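Filed under: Workshop & Kitchen Tips > Shared Workspaces
Shares 764 | Comments 2

Working alongside a bench arm: notes for kitchen staff

At Flutard the rinsing and racking of cups passed to the arms in August. Staff hours did not change, but the duties did. Less time goes on lifting and stacking, more on setting out and checking.

Setting out. Put the rack down first and leave it. A rack nudged mid-shift means stopping the program and teaching the position again. Lay cups on their sides, one to a slot.

Crumbs. Wipe the top before each run, including under the wires. A dry cloth is enough on a matt surface.

Hands. Stay behind the line until the arm has parked. Whoever holds the pendant calls the restart, and no one else does.

Log. Enter each stop on the Jikudon sheet with the time and cause. We have 668 entries so far, most of them misplaced items.

Breaks. The person on watch swaps every hour. Watching is tiring in a different way from washing up, and the rota now allows for it.
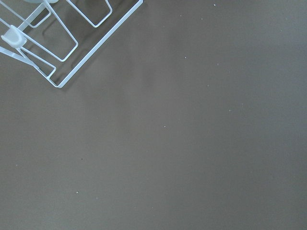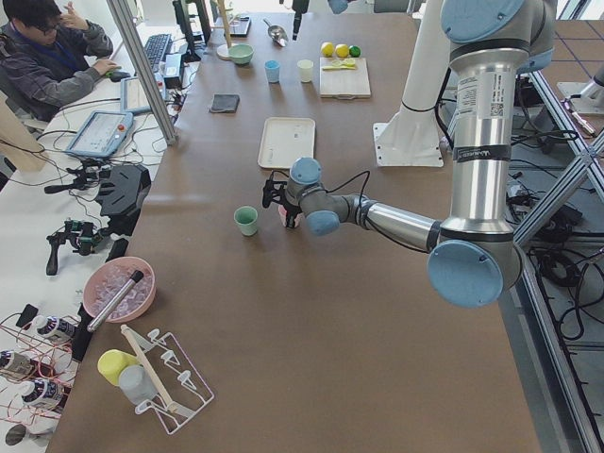 White wire rack on the brown worktop, both views.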